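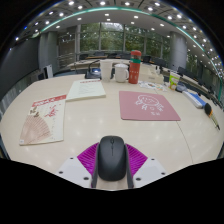 Can I fix a wrong down without wiping out the whole drive, a reader asked under the section on rosters, and is there any way to do it while the game is still going? Yes to both! That question is most of what this section covers, so if you're reading it on the sideline with the other team lining up to punt, skip to "Fixing a play you already entered" and come back for the rest later.

Section 3: Keeping the play log in Dedaleo

I've kept the log for Goklow home games long enough to have made every mistake in it, so I'm going to write this the way I'd explain it to somebody sitting next to me in the press box. I'm assuming you've done section 2, meaning both rosters are in and the jersey numbers are right. If they aren't, go fix them now. I'll wait.

Opening a game

1. Start Dedaleo and choose Season, then Schedule.
2. Pick the game and click Open for scoring. If the button is gray, somebody else has the game open. Go ask them.
3. Choose home and visitor. The program guesses from the schedule, and it guesses wrong for games at Beneš Field, where we share the place with Zisach and either of us can be listed as home.
4. Set quarter length. Varsity and JV are different, and the program remembers whatever you used last.
5. Leave the kickoff line on Choose at toss. You'll set it when the captains come back from midfield.
6. Save.

Note: The clock in Dedaleo isn't tied to the stadium clock. It never will be unless your school has the cable, and ours doesn't. I type the time at the start of each drive and at each score and leave it alone otherwise.

Entering the kickoff

1. After the toss, click the team that's kicking.
2. Click the kicker. If you don't know who it is yet (I often don't, the sun is right in my face at Beneš until halftime), click Unknown and move on.
3. Enter the yard line where the ball was caught, then the yard line where the runner went down.
4. Click the tackler, or two tacklers if they split it.
5. Press Enter. The possession arrow should flip and you'll see first and ten.

If the kick goes into the end zone, use Touchback and don't enter a return of zero. A zero return counts as a return, and it'll drag a kid's average down all season. I had a parent catch one of those before I did.

Entering a regular play

1. Press R for a run or P for a pass.
2. Type the jersey number of the runner, or the passer and then the receiver.
3. Type the yard line where the play ended. I use the yard line and let the program do the subtraction. You can type the gain instead, but pick one way and stick with it for the whole game.
4. Type the tackler's number or leave it blank.
5. Look at the down and distance before you press Enter. Look at the field, too. They should agree!
6. Press Enter.

You'll get fast at this. My first season I was a full play behind by the second quarter and had to write things on the back of a program, and now I mostly have time to eat.

Note: Sacks go in as passes with the result Sack. High school box scores usually charge the lost yards to rushing, and Dedaleo handles that by itself once it knows which rule set you picked in section 2. Don't enter the sack as a run to "help" it.

Penalties

Penalties are where people get into trouble, me included, so slow down for them.

1. Enter the play first, just as it happened, even if you saw the flag.
2. Wait for the referee's signal. Really wait.
3. Press F, then choose the team and the foul.
4. Choose Accepted, Declined or Offsetting.
5. If it's accepted, choose whether the play counts. For holding on a run, you'll be asked for the spot of the foul, and the yards up to that spot still belong to the runner.
6. Check the new spot against the chains.

Caution: Don't delete a play that was called back. Mark it No play and leave it in. The log keeps plays in order by number, and a hole in the numbering breaks the drive chart you'll print after the game. I did it once on play 151 of a very long night against Zisach and the chart had us punting from our own end zone twice in a row.

Fixing a play you already entered

OK, back to the reader's question.

If it's only the down or distance that's wrong:

1. Click the play in the log, on the right side of the window.
2. Choose Edit situation. Don't choose Edit play, that opens the whole thing.
3. Type the correct down and distance.
4. When it asks Recalculate from this play?, click Yes if the plays after it are wrong too. Click No if you already caught the mistake and everything after it is fine.
5. Press Enter. You're back at the live play.

If it's the wrong runner, passer or tackler, choose Edit play and change the number. Yardage and downs stay put, and you can do it between snaps.

If you left out a play completely, click the one that came before it and choose Insert after. Fill it in like a regular play, then answer Yes to the recalculate question. I'd save this for a timeout. It takes a few seconds to redo the drive, and you can't type while it's thinking.

Caution: Undo only goes back 2 steps. After that it's grayed out and you have to edit by hand. And Restart drive, which sits directly under Undo in the menu (why??), throws out every play in the current drive with no warning. If you hit it by accident, close the game without saving and reopen it, and you'll get the version from the last score or change of possession.

At the half

1. Click End half. Do it before you get up for a hot dog.
2. Compare the score, the timeouts and the team passing and rushing totals with the visitors' scorer. Small differences are normal. If you're off by more than a few yards, look at sacks first and penalties second.
3. Fill in the Unknowns. The coaches' spotter usually has the numbers you missed.
4. Click Start second half and check which team is kicking.

Handing off to another scorer

If you have to leave, click Release game before you go. The next person opens it on their own laptop and picks up at the current play. Tell them which way you've been entering yardage! One Monday I spent my whole lunch straightening out a log where the first half was in yard lines and the second was in gains, and every third down looked like a touchdown.

Closing the game comes in the next section, along with the drive chart and sending the box score to the league.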